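Slide 1 — title

Good afternoon, and thank you to Suqin Fan for the invitation. I will speak for 28 minutes, then questions. My subject is small cash grants for families who returned to Grirnanville after the flood, and what we learned when we followed them for one year.

(Wait until the map is on the screen.)

Slide 2 — who received

In the first round 1,768 households applied. We paid 1,469 of them. Please say both numbers slowly, people always write them down. The difference is mostly double applications from the same address, and some families who moved to Hao before the payment day.

Every household received the same amount, in one payment. Selvaraj Thambiah argued for two payments and I was against it. I now think he was right for the larger families. If he is in the room, look at him here.

Slide 3 — what the money was used for

We did not ask for receipts. We asked people to tell us, three months later, where the money went. Rent and debt came first. After this came things for the house, and for me this was the surprise. In donor reports we write "household items" in one line, and the reader imagines blankets. But families talked a long time about the kitchen. A woman in the north district told our interviewer that she felt she had come home on the day she could put her plates somewhere.
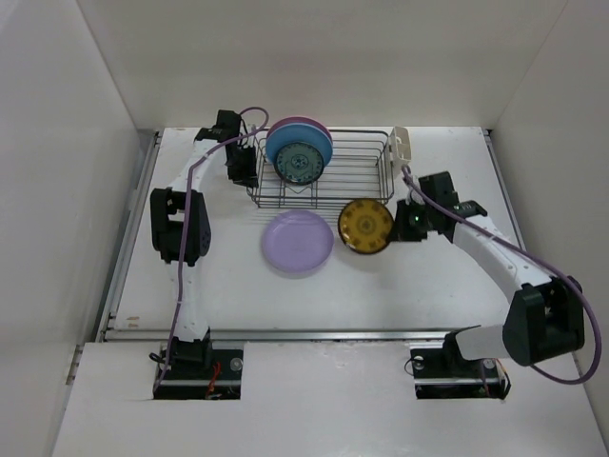 Slide 4. Blue plate and pink-magenta plate in a wire dish rack.

Leave this slide up during the story about the plates. Do not read the caption.

Slide 5 — the local market

The usual fear is that cash makes prices go up. In Grirnanville the traders had stock again by November, and prices for cooking pots and bedding stayed nearly flat. Fuel is a different matter. Fuel went up, but it went up in Hao also, where we paid no grants, so I do not want to blame the program for it.

Karthik Dissanayake collected the prices. Ashraful Dissanayake did the interviews. They are not related, somebody will ask.

Slide 6 — what went wrong

Payment was through Dutell accounts, and many older people had no phone in their own name. A son or a neighbor received the money for them. In 70 cases we had a complaint about this. We solved most, not all. Say this clearly and do not hurry to the next slide.

Also the complaint desk was open only in the morning, when people were working. We changed the hours too late.

Slide 7 — what we ask from donors

Pay for the follow-up, also when the emergency is finished. Our second visit was nearly cancelled, and Theophilus Mahama found the money from the Vekeck fund at the last moment. Without it I would have only the first slide to show you.

If time is short, skip slide 8 (the budget table) and go to questions. The table is in the printed handout.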